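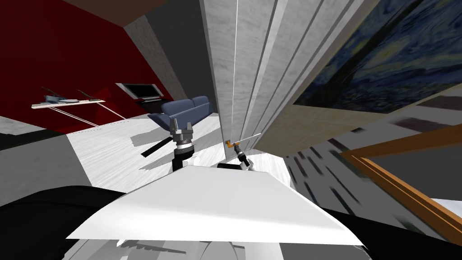

Re: [furnival-list] Cabinet door, remote control runs

Kristine Lagman wrote:
> We have 29 runs of the cabinet door by remote control now.
> I think that's plenty to teach it the handle.

I'm not convinced. They're all in the simulator, and I'd guess most were driven by the same person, with the same habits. What does it learn from that, the door or Oriana's way of steering? 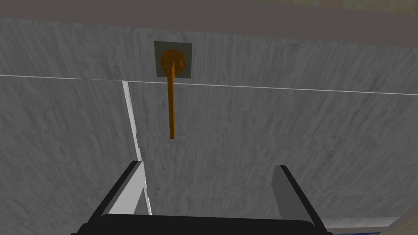

Wrist view, gripper open, handle ahead.

Look how thin that handle is. Has anyone tried starting further to one side? I'd want to see that before we record any more in October.

Wagner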